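Wed 11 February

Fingers again. Swapped both pads on the gripper this morning, third set since we started on flowers, and I'm writing it down before I forget what I did to the wrist.

Old pads had gone smooth where the stems go. Stiff stems fine, skinny ones rolled. Henryk Zieliński (who built half of the Karneron cell and still answers the phone, bless him) told me to stop cranking the force up and look at the pads. He was right. Some 3,000 cycles on that set, which I guess is fair for soft rubber.

So. Power off, fingers out, wiped the mounts, new pads on, screws snug but not gorilla tight. Then I forgot to re-zero the opening. Of course. Spent half an hour blaming the Hulten controller for a 3 mm offset that was all me.

After that the wrist camera. Bumped it while changing the left finger, so did the tilt over agian. I want both fingertips in the bottom corners when it's wide open, and enough table between them to see what's lying there. Leaf bits are the test for that, dark on white, easy. Blue hydrangea is the test for the grip. 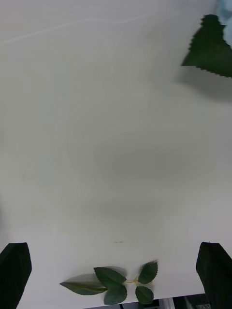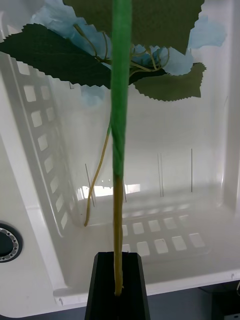

Wrist cam with the fingers open over a leaf sprig, then holding a hydrangea stem by the thin part, white basin behind.

Notes for next time:

Mark the camera tilt with a paint pen BEFORE touching anything.
Zero the opening first, then do the camera. Not the other way round.
Hold low on the stem, below the green tape. The tape is fatter and my closing width is set for the bare bit.
Wipe the table, I keep leaving streaks and then wondering what they are in the footage.

Still to do: cable clip on the elbow is cracked, and I need to order more pads, only one set left in teh drawer. Lornetti wants the cell running on longer stems by April so I'll probably try the harder rubber first. Going to eat something now.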